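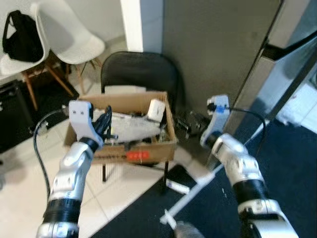 4. Packing and Storage Conditions

4.1 Study sites

Shelf life of dried beans in small shops depends on how the goods are held between delivery and sale. We looked at this stage in two towns, Savora and Mirnadden, where most shops buy from the same wholesaler in Drenach. Shops were included if they sold dried beans by weight and kept at least one unopened carton in a back room. In total, 222 cartons were sampled in Savora and 301 in Mirnadden, giving 523 cartons for analysis.

Sampling ran through July, when back rooms in both towns are at their warmest. Field staff visited each shop in the morning, before the first customers, and again after 4 p.m. Owners were asked not to move stock between the two visits. Where a carton had been sold or shifted, it was dropped and the next one in the row was used.

4.2 Carton type and placement

Cartons were grouped by wall type (single or double) and by what they stood on: bare floor, pallet, shelf, or other furniture. The last group was small and varied. Owners used stools, benches and chairs when shelf space ran out, and these cartons were often the ones opened next. Following Cirillo and Cattaneo, we treated any surface more than a hand's width above the floor as raised. Figure 4 shows moisture content by surface type and town.

Moisture was measured on a 50 g sample taken from the center of each carton. Samples were sealed on site, carried to the laboratory the same day, and oven dried. Two readings were made per sample and the mean was used. When the readings differed by more than half a percentage point, a third was taken and the outlier removed.

4.3 Results

Of the 523 cartons, 322 were raised and 201 stood directly on the floor. Floor cartons had higher moisture in both towns. The gap was wider in Mirnadden, where many back rooms have unsealed concrete floors. Double-wall cartons did somewhat better than single-wall ones on the floor, but wall type made no clear difference once a carton was raised.

Figure 4. Mean moisture content of dried beans by surface type, Savora and Mirnadden. Bars show one standard error.

Time of day had little effect. Afternoon air in the back rooms was drier than morning air in most shops, yet samples from the middle of the carton did not follow this change. Serra reported the same lag for lentils held in paper sacks.

Insect damage was recorded but was too rare to test by surface. Nearly all of the affected cartons came from shops that also stored flour in the same room. We return to these shops in Section 5.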